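Packing department is getting robot cells - what happens to the packers?

Posted in: Work and Jobs > Warehouse and Light Assembly

tutine_nights
I work second shift at a place that packs garden toys for kids, mostly sand sets and little trowels. There are 6 of us on the trowel table. Management has put in a two-arm cell from Fasex and says more are coming by June. So far it sorts trowels and puts them in trays, and one of us has to stand by it. They say no layoffs. Has anyone been through this? Does the job get better or worse, and should I ask for anything now?

3 replies

hermans_line4
We went through it two years ago. No one was let go, but people who left were not replaced, so the table got smaller anyway. The work changed more than I expected.

What you do most of the shift is lay parts out so the arms can get at them. Side by side, handles toward you, blades to the back. When two are on top of each other you straighten them.

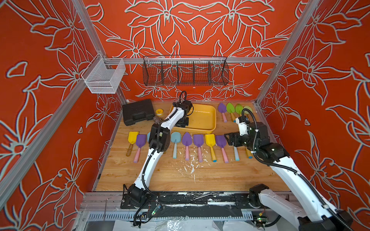

What to ask for before the next cell comes in

Get the pay grade in writing. Ours called it "cell attendant" and it paid 92 cents an hour more than packing, but only after people asked. Ask who clears a stop. If it is you, you need the training and the time to do it, and your count should not suffer for it. We were held to 600 pieces a shift on the hand table while also watching the cell, and that did not work.

Ask about rotation too. My wrists are better than they were. Standing and watching for a full shift is dull though, and you don't get to talk much - I miss that part of the table.

sonen_user773
They always say no layoffs. Update your resume.

packout_mo
Mostly agree with the first reply. I would add that you should volunteer for the training early. At my plant the first two people trained are now the ones who set up each new product, and they work days. The ones who waited are still on nights feeding trays.

Also keep a notebook of every stop and what caused it. It helped us when the supervisor thought we were slow.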